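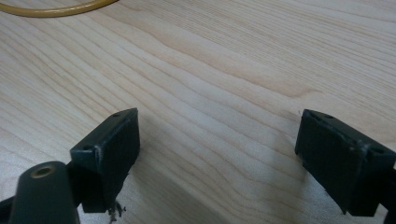
3.2 Work surface and storage objects

Headwear is awkward to store because it has an intended shape but little stiffness of its own. A bucket hat laid flat on a shelf creases along the line between crown and brim, and a hat hung from a hook takes its load at a single point on the fabric. We therefore restrict this section to domed wire stands, which carry the crown from inside and leave the brim free.

All placements were made on a light wood-grain surface. A plain, pale background was preferred over a patterned one, as the outline of a thin wire base is easily lost against strong contrast. Nothing was fixed to the surface, and stands were allowed to slide or tip when pushed. The position of the stand was changed between blocks of trials but always left enough clearance on each side for the brim.

The object set comprised 13 hats in soft fabric, drawn from the Pinberg household inventory and supplemented with children's items from the Vikley list. Hats with a rigid brim were excluded. Decorated hats were kept on purpose – ears, patches and similar attachments offer extra places to take hold of the hat, but they also shift its balance and can catch on the dome during lowering. Figure 4 shows one such item next to its stand.

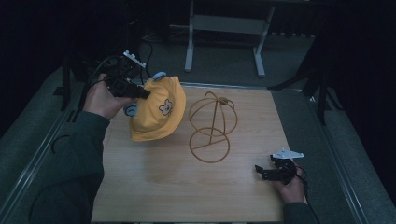 Figure 4. A yellow bucket hat with a bear face patch, held by the brim above the board. The gold-colored wire stand is empty.

Each placement was divided into four phases: pickup, turning, alignment and release. Pickup at the brim was the most common choice across the set. It leaves the opening of the crown unobstructed, but the hat then hangs at an angle and must be turned before the opening can pass over the knob of the stand. Pickup at the top of the crown keeps the opening level, at the cost of pinching the fabric where it should later rest smoothly on the dome.

A placement was scored as complete when the dome was fully inside the crown, the brim was clear of the surface on all sides, and the stand remained upright for 30 seconds after release. Folded brims were scored separately. We did not correct for the direction in which a patch or other decoration faced, although the Dallex protocol treats this as part of the task – a stricter reading that suits shop display better than storage at home.

In total, 2834 placements were scored. Of the trials marked incomplete, 23 could not be assigned to a single phase and were left out of the per-phase analysis. These were mostly cases in which the stand tipped while the hat was still being turned, so that turning and alignment overlapped. The remaining trials are broken down by hat and by pickup point in Section 4.1, using the phase labels of the Qudah scheme without change.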